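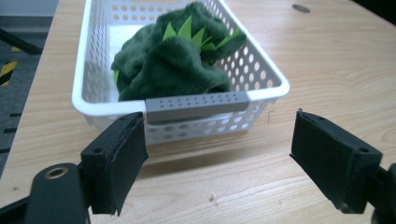 Mirisside Gossip Headlines, v2

A collection of 1000 headlines about famous people being upset with each other, making up with each other, or standing near each other at a party. Every headline has been labeled by two people who used to enjoy this kind of thing.

What's in it

One file, headlines.csv, with one headline per row. The columns are id, text, mood, certainty and bait. The text comes from four entertainment blogs run by Nellik, who gave us written permission and asked only that we stop emailing them.

All celebrity names have been swapped for placeholders such as STAR_A and STAR_B. This makes for strange reading. "STAR_A Breaks Silence on STAR_B's Beach Wedding" loses less than you would hope.

Labels

mood is one of feud, truce, romance, breakup, baby, outfit or other. We tried to fold outfit into other and lost a third of our patience arguing over red carpets, so it stayed.

certainty says how sure the headline sounds, from 0 (a question mark is doing all the work) to 3 (somebody's publicist has confirmed it). It says nothing about whether the story was true. We did not check. Please don't use this column to train a fact checker, and if you do, please leave our names out of it.

bait is yes or no. A headline gets yes if it holds back the one thing you would click to find out. "You won't believe" is an automatic yes.

How it was labeled

Teresa Dudek and Kazimiera Kaczorowski each labeled all the headlines separately, then met to settle the rows where they differed. They agreed on bait nearly every time and on truce hardly ever. Teresa holds that liking someone's vacation post is a truce. Kazimiera wants at least a hug. The final rule is in guidelines.txt under "Birthday wishes," and it pleases neither of them.

Changes since v1

Version 1 had 400 headlines and a bug that turned every apostrophe into a small row of nonsense. Fixed. The mood value "shade" is gone, as it was being used for everything. Duplicates from the Ekon mirror site were removed, apart from the ones where only the adjective had changed, which we kept on purpose.

Known problems

Awards season is heavily overrepresented. Baby headlines lean toward rumor. Placeholders are not consistent across rows, so STAR_A in one headline has nothing to do with STAR_A in the next, however well the story seems to continue.

The Kershaw loader reads the certainty column as text. Convert it yourself or set the type when you open the file.

License and contact

Free for research and teaching. Not for running a gossip site, which you could do perfectly well without us. Corrections go to the issue tracker, with the row id and the label you would have picked. Disputes about truce should cite the guidelines by section.

Last updated 21 September 2020.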